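Home | Products | Downloads | Press | Contact

Lorkenex 5 is out, and your color swatches can finally behave themselves

Hi, I'm Beril Dağdelen, and I run the small shop at Dilico that makes Lorkenex, the color palette manager for designers who have too many palettes (so, all of us). Version 5 is ready to download this May and I'm pretty thrilled to be writing this one!

If you've used Lorkenex before, you know the idea. You drop your swatch files in, it sorts them, and it tells you when you have the same blue saved under four names. The old version got slow once a library grew past a certain size. My own has 909 palettes in it, and opening it used to mean going off to make tea. Now it's up before I've moved the mouse.

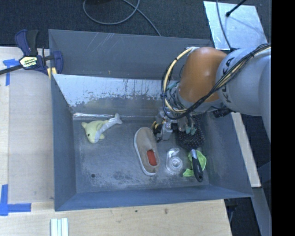
Lorkenex 5 also pulls palettes straight out of photos, and I had a lot of fun with this part. You pick an image, choose how many colors you want (up to 20), and it hands you a named set you can send to your layout program. It used to favor whatever filled the most space, so a photo with big dark blue-grey walls gave you a whole row of blue-greys and dropped the glossy orange-brown and the cream-yellow next to them. There's a new slider called Accents, and if you push it up, the small bright areas get a place in the set too, right down to a little spot of teal.

Shared libraries got a good cleanup as well. My friends at Skandale, a packaging studio, tested them all through the beta and sent me a very long list of complaints, almost all of them fair. Locked swatches now stay locked, and you can see who changed a color and put it back with one click.

Lorkenex 5 runs on Mac and Windows, and one license covers 2 computers. If you own version 4, the upgrade is free, just open the Help menu and check for updates. Everybody else can grab the trial from our Downloads page. Press folks who want a review copy can write to me through the Contact page, and I'll answer you myself.

Related items
Lorkenex 4: moving your old libraries
Rahimi plug-in for Lorkenex now in beta
How Skandale keeps its brand colors straight
Dilico press kit and logos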